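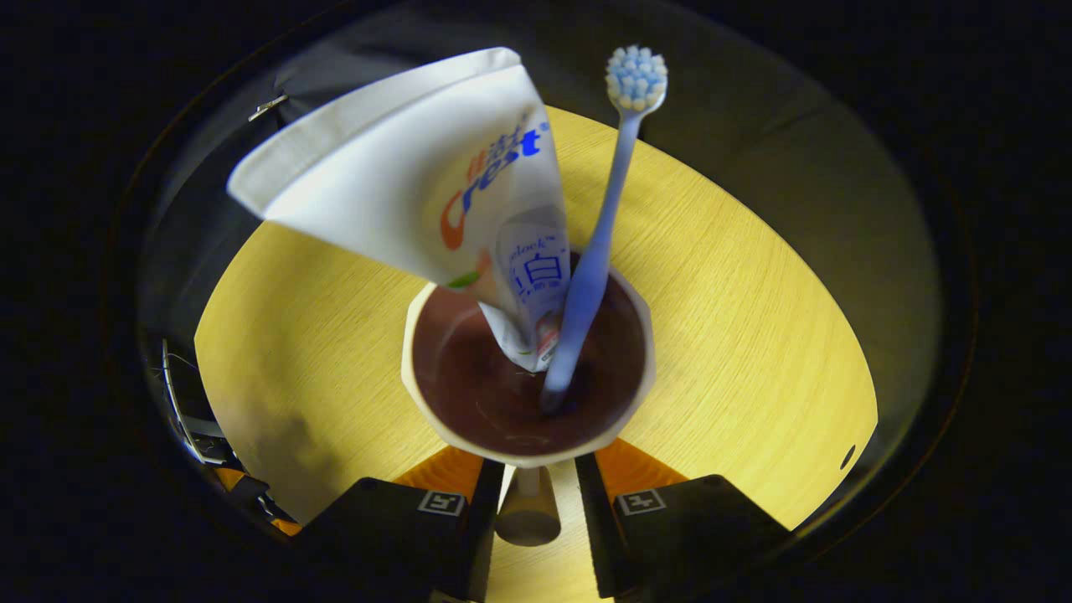
### 4.2 Does table shape change how long people stay?

The claim that round tables keep customers seated longer appears in most design guides for small cafes, usually with no source. Where a source is given, it tends to be Gittins's early survey in Himville, which asked owners what they believed and did not time a single visit. Later authors cite the survey as though it had measured something. We think the claim deserves a harder look than it has received.

Our own records cover 2546 visits by parties of one to four people. Staff noted when a party sat down and when it left, along with the table used. Taken at face value, the records support the guides: parties at round tables stayed longer than parties at square ones. We do not take them at face value. In the Himville rooms the round tables stood by the windows and the square ones stood near the counter, where the line forms and the grinder runs. A customer who wanted an hour with a book had good reason to avoid the counter whatever the furniture looked like.

Mengal and Adeleke tried to get around this problem by moving the tables halfway through their study at Clinov. The gap between the two shapes shrank so far that we would hesitate to call it a gap. They still report it as a "clear preference for curved edges," a phrase that has since traveled further than their tables. Only 57 of their parties sat down after the move, and the schools had reopened that September, which changed who came in during the afternoon.

A second version of the claim concerns reach. On a round top, the argument goes, a shared object placed in the middle is equally close to everyone, and sharing makes people linger. The geometry is fine for the simple layout in Figure 3, where a cup with two items leaning out of it stands at the center of a round wooden table. It says little about a table in use. Plates, phones and elbows soon take over the middle, and people move things toward whoever wants them. Adebisi's observation notes mention this repeatedly, though her summary leaves it out.

**Figure 3.** Central placement on a round tabletop.

Limsakul has argued in correspondence that the effect may hold for larger parties, and that our sample has too few of them to tell. He is right about the sample. Parties of four made up a small share of visits, and up to 50 of those had joined two tables together, so that the shape they sat at was neither round nor square. We left these visits in the main count and dropped them from the comparison by shape. Readers who would have done the opposite will find that the difference between shapes grows slightly, as does the uncertainty around it.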